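How to record scrap metal for a site sustainability report

Use one sheet per calendar month. The steps below follow the Kalholm layout, but any table with the same columns will do.

1. Weigh each bin before pickup. Enter gross weight, empty bin weight and net weight in kilograms.

2. Keep steel and aluminum on separate lines. Mixed loads go under code 41 — do not split them by estimate.

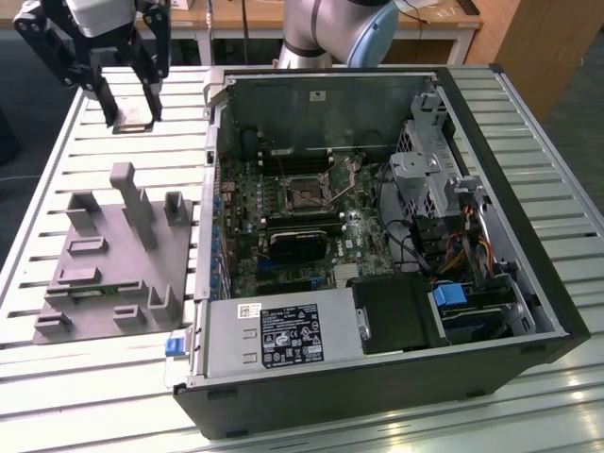 Gripper over the slatted aluminum worktable.

3. Match every line to a hauler ticket. In the May sheet, ticket 514 covers 3 bins, so it appears on 3 lines with the same number.

4. Record the destination: remelt, resale or landfill. If the ticket does not state it, enter "unknown" and ask the hauler in writing.

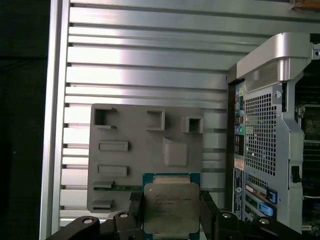 5. Add the net weights by metal and by destination. Divide the remelt total by the overall total to get the recycling rate. Unknown loads stay in the overall total.

6. Send the sheet to Li-hua Kuo for review. Corrections go on a new line with the old ticket number — never overwrite an entry.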